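Der Kühlschrank von Drotura

Diese Website verwendet Cookies. Mit der weiteren Nutzung stimmen Sie dem zu. [Akzeptieren] [Mehr erfahren]

Vilém Ševčík bekam den Schlüssel für die Wohnung 16 am Nachmittag. Die Hausverwaltung Matoušek hatte ihm geschrieben, er soll bis zum Abend die Küche fertig machen. Mehr stand in dem Brief nicht.
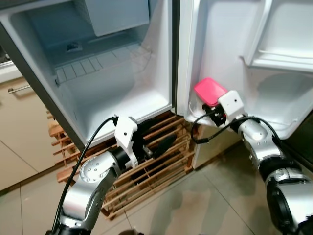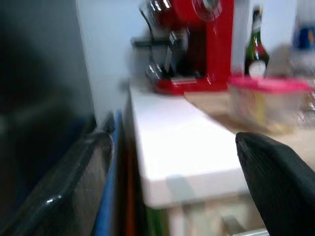
Seine Tante hatte in dieser Küche 20 Jahre gekocht, und immer hatte sie zu viel gekauft. Vilém dachte an die Gläser mit Gurken, an den Käse in Papier, an die Suppe, die für drei Tage reichen musste. Er stellte sich vor den Kühlschrank, beide Seiten weit offen, und sah nur weißen Kunststoff, die geriffelte Fläche und das Fach an der Tür. Dort hatte sie früher die Briefe von Onkel Rastilum versteckt — so nannte sie ihn, er hieß sicher anders. Vilém fuhr mit der Hand über die Rillen. Er suchte nichts Bestimmtes.

Dann ging er zu der roten Kaffeemaschine. Die Tante hatte sie von ihrem ersten Lohn bei Fokano gekauft und nie einem anderen erlaubt, den schwarzen Griff zu berühren. Er berührte ihn jetzt. Im Treppenhaus sprach jemand laut, eine Tür fiel zu.

„Nehmen Sie die Maschine mit?“, fragte die Nachbarin von der Schwelle.

„Ich trinke Tee“, sagte Vilém.

Sie nickte und blieb stehen. Nach einer Weile suchte er im Schrank zwei Tassen — und fragte sie, wie viel Kaffee man hineingibt.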